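From the Breakfast Bench: Cable Season

Regular readers will remember that the two-armed cell in the back room, known on the work orders as Gellau and by less printable names on Friday afternoons, came out of its last overhaul in fine shape. That lasted 11 shifts. Then the left arm began to lose its camera for a second or two at a time, usually when it was reaching for something and never when anyone was standing there with a meter.

Zoia Tymoshchuk wrote in the log, "Left wrist cam drops out, comes back, acts innocent." I have read longer fault reports that told me less.

So this month's item is about cables. I did ask whether people would prefer something on motion planning, and they said yes, and then the cable broke.

A camera that rides on the arm needs a cable that rides with it, and that cable has to get from a part that moves all day to a part that doesn't move at all. Somewhere between the two there must be slack. Too little and the connector gets tugged every time the arm stretches. Too much and you have a loop wandering about the table at its leisure, getting in front of things and occasionally hooking one. Every cell I have looked after has been wrong in one direction or the other, and Gellau has managed to be wrong in both within a single year.

The history, for those keeping score. In the spring we had the left cable tied down close to the body of the arm, very tidy, with a tie every couple of inches. Visitors complimented it. It was also pulling on its plug at full reach, and by April the plug had developed a lean. Solomiia Semeniuk cut all the ties off, gave the cable a generous loop, and the fault vanished. Everyone was happy with the loop for a while. Then we changed the task from stacking blocks to setting out breakfast, and the table filled up with plates.

Blocks are forgiving. If a cable brushes a block, the block stays put or slides a little, and the arm picks it up anyway. A slice of bread is another matter. It weighs nothing, it has corners, and it sticks to whatever touches it. The blocks stayed on the table as well, for the sorting part of the routine, which gives the cable a choice of things to bother.
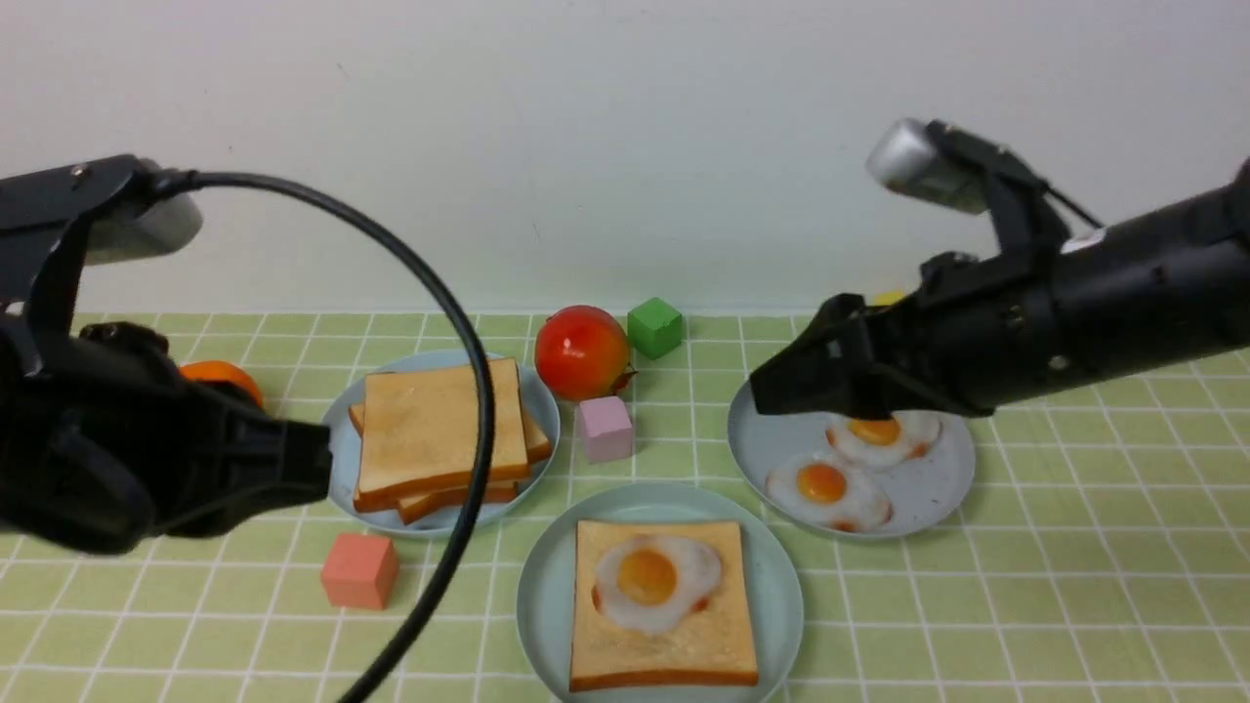

Our first theory was the software, because our first theory is always the software. Zoia spent a morning going through the camera driver and found 2 settings that were wrong and had been wrong since installation. She fixed them both. The camera went on dropping out exactly as before, though I am told it now does so with the correct settings.

Our second theory was the cable itself. This is where I would like to pass on the one useful test in the whole article, and it costs nothing. Stop the arm, lock it out, and leave the camera powered and streaming to a screen you can see from the bench. Then take the cable between finger and thumb close to the camera end and bend it gently, one way and the other, working your way along a little at a time. Have a second person watch the picture and shout. If the picture blinks when you are in the middle of the cable, the cable is finished. If it blinks only when you are near an end, look hard at the connector before you order anything.

Solomiia bent and I shouted. The picture blinked near the camera end and nowhere else. With the connector off, we found one contact a shade dull, and the little latch that should have held the plug square had lost its click. The plug could rock. With a long loop hanging from it, it rocked every time the arm changed direction, and every so often it rocked far enough.

So the loop that cured the spring fault had caused the summer one. Solomiia took this well. She said she would like it noted that her loop had at least been a different problem.

The repair went as follows, and I give it in order since three people have asked.

Lockout first, with the tag, even for a plug. Gellau's arms hold position on their motors, and they sag when the power goes, so we rest each wrist on a foam block before switching off. The foam blocks live on the shelf under the table. They do not live in the other room under somebody's monitor, as one of them did until Wednesday.

The table gets cleared before anyone picks up a screwdriver. We learned this when a bracket screw went missing and was found, after a long search, under the toast.

Camera bracket next. It takes small screws into plastic, and plastic threads remember every insult. Turn each screw backward until you feel it drop into the old thread, then forward, and stop when it is snug. Whoever tightened these the time before last was evidently expecting a hurricane. One hole had to be drilled out and fitted with a brass insert, and I would do the same for the rest if the bracket ever comes off again.

New cable, same type, with a fresh plug. We buy them through Prulton, who sent the wrong length and then, to be fair to them, sent the right length the next day and did not want the first one back. If anyone has a use for a camera cable that is far too long for anything, it is in the drawer marked MISC 2.

Then the part that matters, the strain relief. The plug should never feel the weight of the cable. We clamp the cable to the bracket just behind the plug, with a scrap of soft sleeve under the clamp so it doesn't bite, and leave a small lazy bend between the clamp and the plug. You ought to be able to wiggle the cable below the clamp all afternoon without the plug noticing. If the plug notices, move the clamp.

After that comes the loop, and here we had what the minutes would call a discussion. Zoia wanted it overhead, on a light spring arm from the ceiling rail. Solomiia wanted it brought back along the links with a service loop at each joint. I wanted to go to lunch. Overhead is lovely until the arm rotates under it several times in the same direction and winds itself up like a telephone cord. Back along the links is neater, and it puts the bending where you can plan for it, but you have to get the amount right at every joint, in every pose, including the odd ones.

We went with Solomiia's route. To find the amount, we moved the arm by hand to the farthest corner of the table, then folded it up as tight as it would go, then turned the wrist to both of its stops, and at each pose we pulled the slack through until nothing was tight. Only then did the ties go on, and they are the hook and loop kind. Plastic zip ties are banned from this cell. They get pulled too tight, they leave a sharp tail that opens up the back of your hand, and once they are on, people treat them as permanent structure.

With the cable back on, we redid the camera calibration. I mention this because it is the step that gets skipped. The camera was off its bracket and went on again, and it will not be pointing precisely where it was before, however sure you are. The arm will then reach with great confidence for a spot slightly to one side of the egg. Zoia runs the calibration board through its poses while the coffee is brewing, and both tend to finish together.

Last, the soak test. We ran the reach-and-return routine with the table bare and logged the camera the whole time. It did 494 cycles without a dropped picture. The old setup had never got past 121. We would have gone for a round 500, but the fire alarm was being tested and the cell stops itself when the door opens, a feature I specified personally and have regretted at regular intervals.

The right arm has shown no symptoms, so naturally it is now under suspicion. It gets the bend test next, and Solomiia has already set aside a clamp for it. We have also added a line to the start-of-day sheet, between wiping the jaws and checking the stop button: run a finger down each camera cable, feel for flats and kinks, press the plug and see that it doesn't rock. It takes less time than signing the sheet does.

A few odds and ends while I have the space. The jaw pads are wearing on one side more than the other, and I would like to hear from anyone at Carrasco who has seen the same on their arms, particularly if it began after a change of task. Ours picked up the habit during the block stacking, when every grip came from the same angle. We have swapped the pads left for right to even them out, the way you would rotate tires.

The Undent grease trial on the gantry across the room is still going. It is quiet, it has not dripped, and it smells of pears, about which opinion is divided.

The spare camera has been labeled and put on the shelf with its calibration sheet folded inside the lid. Please don't borrow it for video calls. We know who it was, and we could tell from the angle.

Next issue Zoia has promised a piece on wrist bearings, with the noises written out phonetically. Questions about cables can come to me at the bench, preferably before ten, with the cable.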